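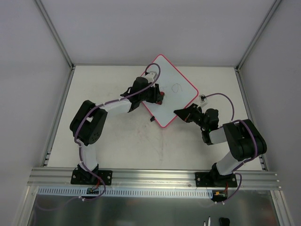 Lionel Fleury told me over a bowl of soup that a language school with no textbook would last until Christmas, and would I please put him down for the Tuesday group's biscuits rota anyway. I've still got the napkin he wrote his phone number on. That was the first winter of Gitance, and he has been coming to lessons ever since, so I think I can safely say he's changed his mind (he says he hasn't).

Hello, anyway! I run Gitance, a small evening school for grown-ups who want to speak French without blushing. I started it in my front room with a kettle, a borrowed flip chart and four learners, one of whom was my sister. We moved to Ursu Street when the sofa gave up.

What we do

We talk. You'll get some grammar, I promise, but it comes in when you need it, usually when you're halfway through telling us what went wrong on your holiday and you've run out of past tense. Groups never go above 12 people. I tried a bigger one once and the quiet ones got quieter, so that was the end of that.

Beginners start in September and we take late joiners until the half-term break. If you did French at school and think you've forgotten all of it, come to the second level. You'll grumble for a fortnight and then it starts coming back – it nearly always does.

Lessons begin at 6.30pm and finish at 8pm, with a tea break that tends to stretch. The tea break is in French too. Sorry.

The Zisance evenings

Once a month we push the tables back and hold a Zisance, a silly name we made up for a night of games, songs and reading aloud. Partners and friends are welcome even if they don't speak a word. Last spring somebody read out a whole recipe for onion tart as if it were a love letter, and I don't think I've laughed so much in years.

Our library

We have 421 books on the shelves at the moment, plus a box of comics that I keep meaning to sort out. Most came from learners clearing their spare rooms. You can borrow two at a time, and please write it in the green notebook, not on your hand. The Puraten bookshop gives our learners a bit off new titles if you mention us at the till.

Coming to see us

Ring the bell marked Gitance and give the door a good shove. The first lesson is free, and you can sit at the back and say nothing if that suits you. Bus 207 stops across the road and there's a rack for bikes in the yard.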